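About Brargate Home Cleaning

Brargate Home Cleaning is a residential cleaning company based in Etine. We clean houses, apartments and condos on a weekly, every-other-week or monthly schedule, and we do one-time cleans for people moving in or out. We do not clean offices, restaurants or construction sites. Brollmont Office Services does good commercial work in our area and we usually send those calls to them.

The company was started by two sisters-in-law who had both worked in hotel housekeeping. The first customers were neighbors on Kong Street, and for the first year the office was a kitchen table and one phone. We now have 34 employees and clean 200 homes on a regular schedule. The office is still on Kong Street, across from the post office, with a small parking lot in back.

How we work

Every home is assigned a team of two. The same two people come each time unless someone is sick or on vacation, and in that case the office calls you the day before to say who is coming. New customers get a walk-through first. It takes half an hour, and we write down what you want done, what you want left alone, and which products you would like us to use. A copy stays with you and a copy goes in the team's folder.
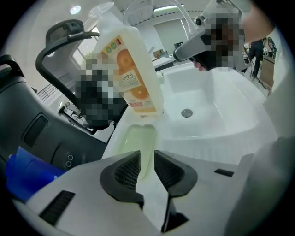 Putting things back is a large part of the job, and it is the part customers notice first. Teams are trained to clear a surface, clean it, and return each item to the spot it came from. A bottle like the one with orange slices on its label goes back on the ledge behind the tray, facing the way it faced before. We don't rearrange shelves or tidy drawers unless you ask. If something is sitting in an odd place, we assume you put it there for a reason.

We bring our own cloths, mops, buckets and vacuums. Cloths are washed at our office after every visit and are sorted by color, so a cloth used in a bathroom never goes into a kitchen. Most customers are happy with our regular products, which are unscented. If you prefer your own, leave them out and tell us how you use them. We ask that bleach and ammonia products be stored apart, and our teams will not mix them under any instructions.

Floors and surfaces 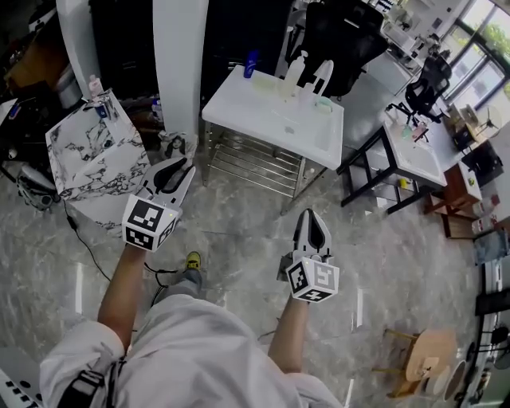
Different floors need different care, and our written plan for each home lists them room by room. Wood is vacuumed with a soft head and damp mopped with very little water. Natural stone gets a neutral cleaner and no vinegar. Tile gives us the most questions, as many tiles are made to look like something else. On a gray floor with a marble pattern we ask at the walk-through what the material is, and if you don't know, we treat it as real stone until we find out. Furniture with a lower shelf takes extra time too. A chrome wire rack under a table holds dust where the wires cross, so we wipe those by hand along each wire and do them before the floor.

Carpets are vacuumed on every visit. We do not shampoo carpets, wash exterior windows, clean chimneys or move anything heavier than 10 pounds without the customer there. Ovens and refrigerators can be added to any visit for a set fee. Please tell us ahead of time so the team's day can be planned around it.

Bathrooms

Bathrooms are cleaned from the top down. The light fixture and mirror come first, then tile walls, tub or shower, sink and toilet, and the floor last. Products need time to work, and our teams put cleaner on the tub and toilet as soon as they enter the room and come back to rinse after the mirror is done. Faucets are dried with a cloth at the end to prevent spots.

If you have hard water, and much of Etine does, the first visit may not remove all of the scale. We would sooner take it off over several visits than scratch the finish. Acrylic tubs and sinks are never cleaned with powder or with the rough side of a sponge. 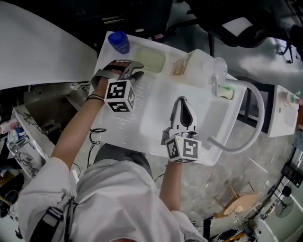
Tharindu Jayasinghe wrote to us in April that the soap dish was the thing that settled it. "My old service wiped around it for years," the note said. "Your people lifted the soap, washed under it and set it back. I signed up for every other week that afternoon." The same note asked us to be quieter with the vacuum before 9 a.m., and the plan for that home has been changed.

We read all of the mail we get, including complaints. If something was missed, call the office within a day and the team will come back to do it at no charge. If something was broken, the team is required to leave a note and report it before the end of the shift. We carry insurance for this and will send you the paperwork on request.

Our employees

All of our cleaners are employees of the company. They are paid by the hour, including driving time between homes, and they earn paid sick days from the first month. New hires spend their first two weeks working as a third person on an experienced team. After that they are checked by a supervisor in every home they clean until the supervisor is satisfied.

Several of our supervisors started as cleaners, and our scheduler did as well. When we have openings they are posted on the office door and on the jobs page of this site. You do not need experience. You do need a driver's license, or a teammate with one, and you need to be comfortable with dogs.

Trash, recycling and laundry
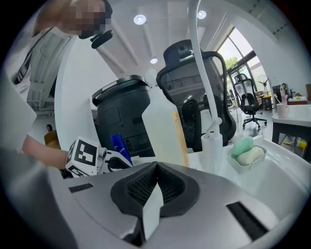 Black bin with a curved lid, blue bottle standing next to it

Bathroom and kitchen bins are emptied on every visit and relined with the bags you supply. We wipe the lid and the outside of the bin each time, and wash the inside once a month — more often if there are diapers in the house. Anything standing beside a bin stays where it is. We throw away only what is in the bin, unless you have left a note saying otherwise.

Recycling goes to the container you show us at the walk-through. We will change beds if clean sheets are left out, and we can start a load of laundry, but we don't fold or put away.

Keys and scheduling

House keys are kept in a locked cabinet at the office and are tagged with a number, never with a name or address. Door codes are given only to the team going to your home that day. You can skip or move a visit with 24 hours' notice.

Office hours are 7:30 a.m. to 4 p.m. on weekdays. After hours, leave a message and the scheduler will call you back the next working morning. To set up a walk-through, call or use the form on the contact page.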